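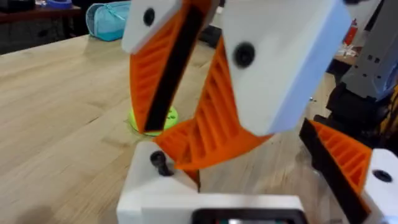

Wrist camera: policy follows the fingers and ignores the object. Do I need to record everything again?

Search the forum Search Advanced

Svetozár Polák

Hello all. I am collecting demonstrations for a pick and place policy with two arms. Each arm has a small camera on the wrist and soft orange fingers with ribs. I have now 1078 episodes, recorded by teleoperation in the Jimatix recorder, with mixed small objects: a ball, a ring, some other plastic parts. The task is always the same, take the object which the instruction names and put it to the other side of the table.

The training goes well and the loss is low. But on the real arm the policy closes the fingers too early, sometimes with a palm of free space between the fingers and the object. When I look at the wrist images, I think I understand a part of the problem. The fingers and the white housing take a big area of every picture, and the object is often half behind a finger just when it matters most. With the ball it still works in most cases. With the flat ring it is much worse, it lies low and the gripper must come down beside it very exactly.

My questions are these. Should I crop the wrist picture so that the housing at the bottom is gone? Should I throw away the episodes where the object is hidden at the moment of closing? And is it normal that the other arm comes into the wrist view? I did not plan for this, and I am afraid the policy learns something from it.

I train with 3 cameras, two wrist and one overhead, and batch size 16. The overhead one is quite high above the table.

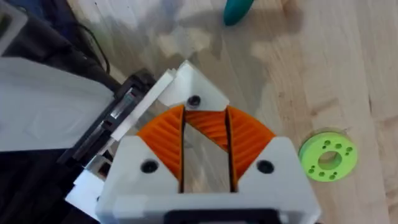

Grirnudell

Please do not throw away the hidden ones. The robot will meet the same situation when it works alone, so it must have seen it. I would look first at the timing. In my setup (also Jimatix) the gripper command was saved a little earlier than the picture, and the policy learned to close before it arrived. It looked exactly like your problem. Take one episode, play it slowly, and compare the frame where the fingers begin to move with the line where the command changes. If there is a difference, you can shift the column in the files you already have – no new recording is needed.

About cropping: cut a little from the bottom if you want, but keep the fingertips. They tell the model where the gripper is relative to the object. I cropped too much once and had to train again from the beginning.

The second arm in the view is normal with two arms. It becomes a problem only if it always stands in the same position. Let it rest in different places between episodes, and sometimes move it out completely.

Ibarra

more data. we had the same thing and at 1413 episodes it went away

Seltimero

I agree with Grirnudell about the timing, but I want to add something about the ring. If most of your episodes are with the ball, the model learns the height for the ball, and then it closes above the flat object. Check how your episodes are divided between the objects before you record anything. If the ring is rare, record only the ring for a while, in many positions and also near the edge of the table.

Another thing is how the operator moves. When I collect, I stop for a short moment above the object, while it is still visible between the fingers, and only then I go down. Do this the same way every time. If one person stops and another person goes down in one movement, the policy sees two different answers to almost the same picture.

To the answer of Ibarra: more episodes can help, but if the command is shifted, you will only have more shifted episodes.

Svetozár Polák

Thank you all. I checked one episode as Grirnudell wrote, and the command really comes before the picture, by 3 frames. I will shift it and train again during the night. The ring is also rare in my set, I did not pay attention to this. I will write here when I have tried it on the arm.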